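4.2 Setup and upkeep of the sorting cell

Most of what went wrong in the first month went wrong before any policy was loaded. We describe the upkeep of the cell at some length, partly for reproducibility and partly because the upkeep log is now longer than the training code, and better commented.

The cell is a table against a wall, with two arms, one fixed camera and a supervising PC running Hurby, our in-house scheduler. Hurby was written over one summer and has been apologizing for it ever since. It homes the arms, checks the gripper width at both ends of travel, and declines to start if either reading has moved by more than 3 mm from the stored value. In the first 137 sessions it declined 31 times. Ten of those were real faults. The remainder were traced to a stored value that had been typed in by hand, by the first author, with the confidence of a man who has not measured anything.

Fingertips. The gripper carries soft printed tips that push onto metal stubs and are held by one screw each. The tips creep. After a long run of can grasps the larger one sits a little proud of its stub, and the grasp point shifts toward the palm. We tried thread glue, which held the screw beautifully and let the tip creep anyway. The current practice is to pull both tips at the end of a session, wipe the stubs with alcohol, refit, and tighten until the operator feels slightly guilty. A torque driver was ordered from Cattaneo and arrived in the wrong range. It is now used to hold the door open.

Table marks. Object and bin positions are restored by hand between episodes, using short strips of red and blue tape. Tape is cheap, easy to see, and moves only when someone leans on it. An earlier version of the cell used a projected grid, which was exact to the millimeter and invisible after lunch, when the sun came round. Strips are replaced when an edge lifts, and the new strip goes down before the old one comes up. This rule was adopted after an afternoon in October spent arguing about where a strip had been.

Caps. The bottles have black caps with a light gray cross on top, and the cross is our target for the overhead grasp check. The check is dull and takes less time than explaining why it was skipped. The arm is driven to each cap at slow speed, the gripper is closed without lifting, and the offset between the fingers and the cross is written down. If the offset agrees across both bottles, the hand-eye calibration is kept. If it differs, the camera bracket is the first suspect and the operator is the second.

Figure 3 gives the layout used for the check. The two bottles stand one behind the other, so that an error in reach shows up along the column, and the can is laid on its side to test the low approach, where a crept fingertip does the most harm.

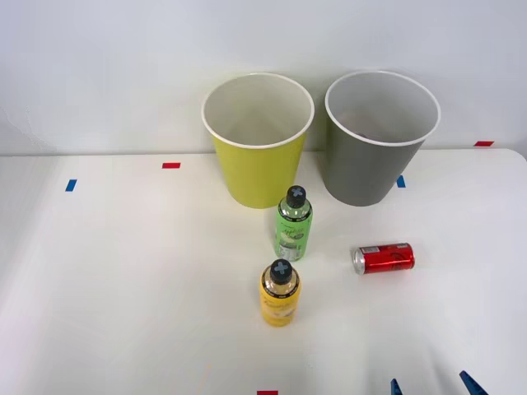
Figure 3. Reset layout before the grasp check, with both bins at the back and the open gripper tips entering at lower right.

Horațiu Vlad objected, on reading a draft of this section, that a check done by the same people who set the tape will happily agree with the tape, and that two wrongs of the same size would pass without comment. He would rather see the bins pushed off their marks on purpose every so often, by somebody who then leaves the room and does not say how far. We have since adopted this, and it has been bad for morale and good for the log.

Bracket. The camera bracket is a stock Bukex arm with a friction joint. Friction joints are a form of optimism. Ours sagged slowly enough that no single session looked wrong, and the drift was found only when the cap offsets were plotted in order. The joint has since been pinned with a dowel, and the camera cable is tied to the upright so that its weight no longer hangs from the housing. The same plot is now redrawn by Hurby at every start, and the operator has to click past it.

Spare tips, screws and tape are kept in a drawer labeled Odero, after a project that ended before the drawer did.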